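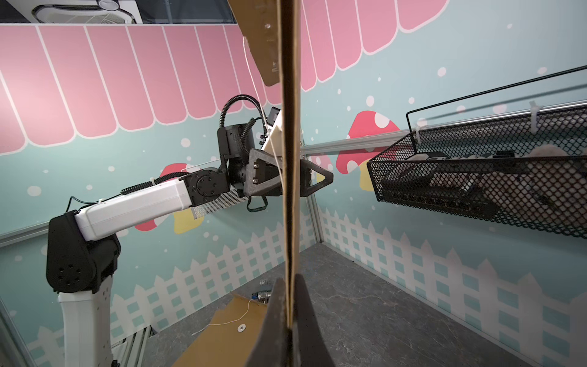

Okach
Autor im Wohnlexikon Cernberg, Bereich Material und Verpackung

Wellpappe

Wellpappe ist ein Packstoff aus glatten Papierbahnen, zwischen die eine gewellte Bahn geklebt wird. Ich mag das Zeug ja sehr! Wer wie ich ständig Kartons zerlegt, schaut irgendwann nur noch auf die Schnittkante - dort liegen die Schichten offen, hier in Beige und Braun.

Aufbau: Die Außenlagen heißen Decken, die Bahn dazwischen heißt Welle. Es gibt ein-, zwei- und dreiwellige Sorten (dreiwellig nimmt man für richtig schwere Sachen). Hochkant trägt so eine Platte erstaunlich viel, solange die Wellen senkrecht laufen. Quer dazu knickt sie mir sofort weg.

Klappen: Geknickt wird entlang einer Rilllinie. Ich ziehe sie mit dem Falzbein nach, bei 800 mm Länge lieber in zwei Zügen.

Lagerung: Trocken und flach! Feuchte Pappe wird weich und bleibt es meistens auch.

Entsorgung: Altpapier, Klebeband vorher ab.

Siehe auch: Faltkarton, Kantenschutz, Packpapier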